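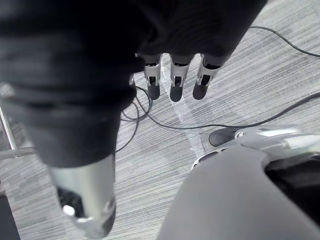
Stair carpet first, then the draughts, as I've now done both and have opinions! We went round and round on plain versus patterned for weeks. Plain shows every crumb, patterned gave me a headache on the samples, and what I kept coming back to was stripes. Grey striped carpet like the floor in the photo is the sort of thing I mean, nothing fancy, and it's very forgiving of a household with muddy boots in it. The only snag with stripes on a staircase is that they have to run dead straight or your eye goes to the wobble every single time you walk up (ask me how I know). If your stairs have a turn at the top like ours, get the fitter to talk you through what happens to the lines at the corner before anybody picks up a knife.

> We're in one of the older terraces at the Namdale end and the
> hall and stairs are bare boards at the moment. I'd love carpet
> but the draught comes up through the gaps something rotten.
> Would underlay sort it, or do I need to do the gaps first?

Do the gaps first. I didn't, the first time, and within a year there were dirty grey lines all along the skirting where the air was coming through and the carpet was acting as a filter. You can't get them out, I tried everything under the sink. Second time I did every gap with that squashy rope stuff you push in with a filling knife, and ran a bead of filler along under the skirting. Took me two weekends and my knees have only just forgiven me. But leave the air bricks outside alone! The space under the boards needs to breathe or you'll be swapping a draught for rot, and that's a much bigger bill.

> Also has anyone used Modeo for fitting? They quoted me for
> 9 metres of runner and I've no idea if that's mad. I measured
> it myself but I'm not sure I did it right.

I used them for the landing and was happy enough, though they were late both mornings and left me the offcuts without asking (I was glad of them, the cat has one). Can't tell you about the 9 metres without seeing your stairs, but the way to measure is tread plus riser, plus a bit for the nosing, times however many steps you've got. Our runner is 61 cm wide and leaves a nice strip of painted wood each side. A friend of mine went for 90 and you can hardly see any paint, so she might as well have gone wall to wall.

> And is the Orero underlay worth the extra?

On the stairs, yes, I'd say so. Mine is the 10 mm one and that's too thick really, it makes the edge of each step feel a bit soft and you notice it coming down in socks. I'd go thinner if I did it again. In the bedrooms I used whatever the shop on Pangilinan Road had rolled up at the back and I can't tell the difference.

One more thing, keep a decent bit of spare carpet in the loft, long enough to redo two or three treads. The bottom step goes first and they'll have stopped making yours by then.

Shout if you want to borrow the knee pads, they're in the shed doing nothing until I start on the back room in February.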